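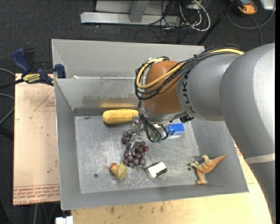

A KUKA arm over the sorting bin at Wamero's test floor in Brilham, with toy grapes and a toy ear of corn among the objects.

BRILHAM, 2025-02-22 – Wamero has stopped unattended runs on its bin-picking arms after a cable fault caused one of them to keep moving with its gripper signal lost, the company said.

No one was hurt. The arm pressed its gripper against the floor of a metal bin before the force limit tripped and cut power to the motors. The arm was out of service for 77 hours.

The fault was traced to a signal wire at the wrist that had worn through where it bent on each turn of the last joint. The control software read the dropped signal as an open gripper and sent the arm down for another try. It did this 13 times before the limit was reached.

"The arm did what it was told. The software should have stopped at the first lost signal, and it didn't," said Csenge Oláh, who leads testing at the site.

The run had reached 545 picks when the signal dropped. The same wiring had been in place for 1717 picks in all, according to the company's fault report. Wamero had been replacing wrist cables only when they failed a visual check, and the damaged spot was under a tie where it could not be seen.

Cables will now be changed on a fixed schedule. The control software, supplied by Vitale, has been updated so that any break in the gripper signal brings the arm to a halt and requires a person to restart it. Vitale said it had sent the update to its other customers.

The arms are used to practice picking mixed items from bins, work that Wamero hopes to move to the Flasen parcel warehouse in September. Oláh said that date has not changed.

Runs with an operator present have resumed. Unattended runs remain off until the new cables have been fitted to every arm on the floor.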